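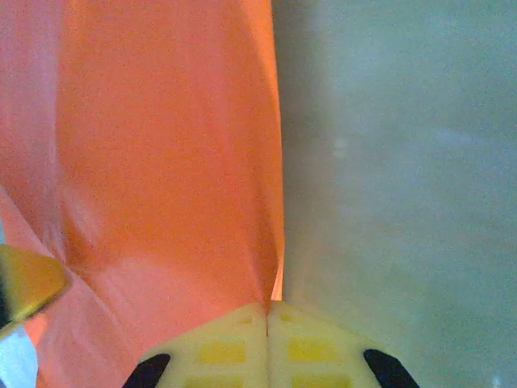 Reading the Mud at Plodlow

The lake at Plodlow is small, shallow at its northern end, and fed by a single stream that runs dry in most summers. It has no outlet to speak of in the dry months. For researchers who study past climate these are useful qualities. Sediment that settles in the deepest part of the basin tends to stay there, and one year's mud lies on top of the last with little to disturb it.

The Astutari project began work on the lake with a modest aim: to establish how the vegetation of the surrounding hills had changed over time, and whether those changes could be matched to shifts in rainfall. A field team from the Dreratthorpe research station took 2 cores from an anchored platform in September, when the water was at its lowest. The longer of them measured 573 centimeters. It was cut into sections on shore, sealed, labeled by depth, and sent to cold storage the same evening.

Most of what the core holds looks like plain gray-brown mud. Under the microscope it is a mixture of mineral grains, algae, charcoal, insect fragments, and pollen. Each of these carries a different part of the record. Charcoal points to fire in the catchment. Mineral grains become coarser when heavy rain washes soil from the slopes. Pollen gives the broadest view, for it comes from the shoreline, from the hills, and in smaller amounts from woods a long way off.

The laboratory work was led by Dénes Szalai, whose group took 201 samples along the length of the core. The samples were treated to remove carbonate and silica, mounted on slides, and examined by hand. "Our target was 1,000 grains for each level," Szalai said. "In the lower part of the core the preservation was poor and we had to make extra slides to get there. The clay bands were the slowest."
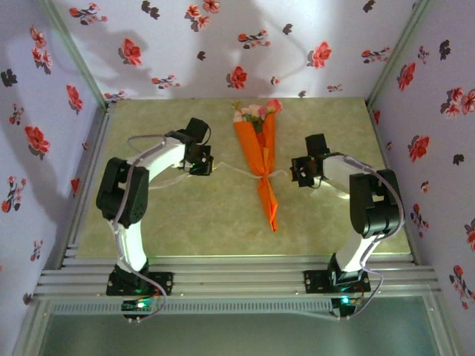

Interpreting the results requires care, as pollen in a lake is an uneven sample of the plants that once grew near it. Pines, oaks, and grasses release their pollen to the wind in very large quantities and are nearly always well represented. Many plants with showy blooms depend on insects and release far less. A hillside covered in blossoms as pale pink and white as those in the bouquet, with its orange wrapping, might leave only a faint trace in the mud below. The Plodlow team therefore applied correction factors drawn from modern surface samples, in which the pollen found in the top layer of sediment is compared with a plant survey of the present shoreline.

Dating is the second source of uncertainty. Radiocarbon ages were obtained from seeds and leaf fragments, which are preferred over bulk mud where they can be found. Carbon washed in from older rocks can make bulk sediment appear more ancient than it is. In the middle section of the core no suitable plant remains were recovered, and the ages there have been estimated from the dates above and below. The project's published charts mark this interval with a shaded band.

Even with that gap, the general sequence is clear. Tree pollen falls in the upper part of the core while grasses and plants of open ground increase. Charcoal rises at the same depth, followed by a layer of coarser sand. The authors are cautious about the cause. Drier conditions would produce such a pattern, and so would the clearing of woodland for grazing. The two may well have occurred together.

To separate them, the group has turned to the shorter core, which was kept whole for chemical analysis. Oxygen isotopes in the shells of small lake crustaceans respond to evaporation and are largely independent of land use. The measurements are being made at the Fajardo laboratory, where a backlog of samples from other lakes has slowed progress. Results from the upper section are expected first. The lower section will be opened once the dating of the clay bands has been reviewed.

Share this article (201) | Comments (2)

Contact the editors | Copyright, all rights reserved | Back to top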